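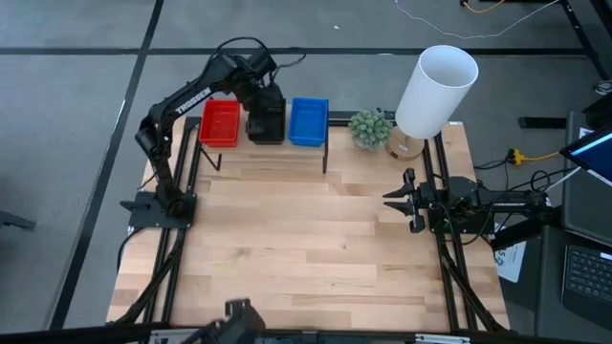 Salle du samedi des enfants -- contrôle avant l'iftar des familles

Rechercher sur le site OK
Imprimer cette page | Envoyer par e-mail

Février 2026. Tour fait par Iker Esteban, relu par Sorcha Menzies. Un grand merci aux parents qui ont tout rangé la veille, quel plaisir d'entrer dans une salle pareille !

1. Issues de secours
Les deux portes s'ouvrent bien. La barre de celle du jardin accrochait encore un peu en janvier -- graissée depuis, elle part du bout des doigts !
Conforme.

2. Extincteurs
Étiquettes à jour. Celui du couloir est caché par le portant à manteaux, à déplacer avant l'arrivée des familles.
À reprendre.

3. Coin prière
Tapis à plat, aucun pli au passage. L'étagère des corans est fixée au mur en 3 points. Les petits l'ont décorée d'étoiles en papier et c'est superbe (loin du radiateur, j'ai vérifié).
Conforme.

4. Ablutions
Eau tiède au robinet des enfants, c'est parfait. Il manque un tapis antidérapant devant le second lavabo. Sorcha en a un chez elle.
À reprendre.

5. Lanternes et guirlandes
Uniquement des bougies à pile, bravo à toutes les familles qui ont joué le jeu ! Une guirlande a le fil pincé près de la prise : retirée.
Conforme après retrait.

6. Repas
Dattes dénoyautées pour les moins de 6 ans, et coupées en deux. La liste des allergies est affichée côté cuisine. Soupe servie par les adultes, marmite hors de portée.
Conforme.

7. Accueil
Presque 41 enfants inscrits, quelle joie ! Feuille d'émargement à l'entrée, chaque enfant repart avec l'adulte noté dessus. Prévoir un second stylo, l'an dernier on a fait la queue pour signer.
Conforme.

8. Trousse de secours
Complète, sauf les compresses. Iker passe à la pharmacie.
À reprendre.

Les points 2, 4 et 8 sont à revoir avec Sorcha une heure avant le coucher du soleil, porte du jardin.

Imprimer | Envoyer par e-mail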